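Notes from a long call with Zlatko Lazarević, who has spent most of his working life drawing other people's monsters and has now directed a feature of his own. Typed up fast, sorry, deadline.

The film is Skenia. Hand-drawn, mostly. A ferry town, a girl who can't sleep, a lighthouse that walks. Ninety minutes on the nose, which he's proud of. "I was told 90 by the distributor and I delivered 90. You have no idea how hard that is. The first cut was closer to two hours and I loved every second of it, and it was unbearable to sit through."

He's talking from the kitchen of his flat, kettle going on and off. Tea, not coffee, gave up coffee in the second year of production when his hands started to shake. "For a line artist this is a bad thing."

Skenia began as a television special. Three episodes, half an hour each, for a channel that then dropped its animation slot. Lazarević had storyboards for all of it and no money. Stojan Živković, his producer, took the boards to a small company called Griltiren, who said yes to a feature if the middle episode went. "So the middle went. The middle was my favourite. There was a whole thing with a fishmonger. He is in the film now for four seconds, he waves, that's it, goodbye."

Does he mind? Long pause. "I minded for a year."

The look of it is what people will talk about. Thick outlines that wobble, flat colour, backgrounds painted on paper and scanned. The sea is a different blue in every scene, on purpose. He wanted it to feel like a book that had been left on a windowsill. The team painted 521 backgrounds, and he can tell you which ones he'd repaint. Quite a lot of them. The harbour steps especially. "The perspective is wrong. I know it's wrong. A child will not notice, but a builder will write me a letter."

I ask about the walking lighthouse, as everyone will. It's the one thing in the trailer that got shared around. It moves slowly, badly, like somebody carrying a wardrobe. He animated most of those shots himself, at night, after the others had gone home. He says he tried it with proper weight and proper timing and it looked like a machine out of an action picture. So he took out drawings. Then took out more. By the end it was moving on so few that the assistant thought the file was broken. 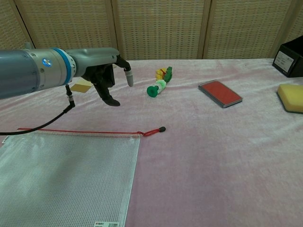

Živković, on the same call for the last half hour, remembers it differently. He says the lighthouse was fine from the start, that it was the girl who gave them trouble, and that her face was redesigned so often he stopped opening the attachments. Too cute, then too old, then she looked like a weather presenter. The version in the film was drawn in January on the back of a call sheet and went through without a single note from anyone.

Lazarević laughs at this. "He's right about the face. He's wrong about the lighthouse."

They've known each other since a commercials house called Brilleck, long gone, where they made adverts for yoghurt and car tyres. He still thinks it was the best school he could have had. Somebody wants a cow to smile by four o'clock, you make the cow smile. You don't have a conversation about the cow's inner life. A lot of Skenia's crew came from there too, inlcuding both the layout artists and the editor.

On influences he's cagey. Doesn't like the question. He grew up on whatever was on television before the news, dubbed by one tired man doing all the voices, and he reckons that's why the dialogue in Skenia is so sparse. The girl speaks for the first time nearly a third of the way in. Griltiren were nervous about that. There was a test screening, 300 seats, mostly families, and someone from the company sat at the back listening for fidgeting. "And there was fidgeting! Of course there was. They're six years old. They fidget at birthdays."

But they kept quiet for the tunnel sequence. He won't say much more about the tunnel. Fair enough, it's the best thing in it, and if you've managed to dodge the clips so far then keep dodging.

Music next. The score is accordion, a bit of organ, a great deal of nothing. He cut cues right up to the mix, and the composer, he says, has forgiven him, more or less. One song over the credits. He fought against the song and lost, and now he hums it in the shower.

What about the ending? Some of the early reactions complained that it doesn't explain where the lighthouse goes. He's heard that. Sounds a bit weary about it. "It goes away. It's a lighthouse, it has legs, it goes away. What do they want, a map?"

Živković says there was a map, at one stage. In the storyboards. Lazarević says there was not. They go back and forth on this for a while in two languages and I lose the thread.

The next one is already being written. Working title Ivanov, about a postman, possibly with snow. Live action was mentioned once and dropped at once. He'd like to make it shorter than Skenia, and with fewer boats. Boats are awful to draw, the hull never sits right in the water, and he did far to many of them.

Kettle again. He has to go, there's a subtitle file that's come back out of sync and someone wants it by five. Živković stays on the line another minute to ask if I'll spell his name properly, with both accents. I say I will.

Skenia opens in cinemas next month, subtitled first, the dub to follow a couple of weeks after.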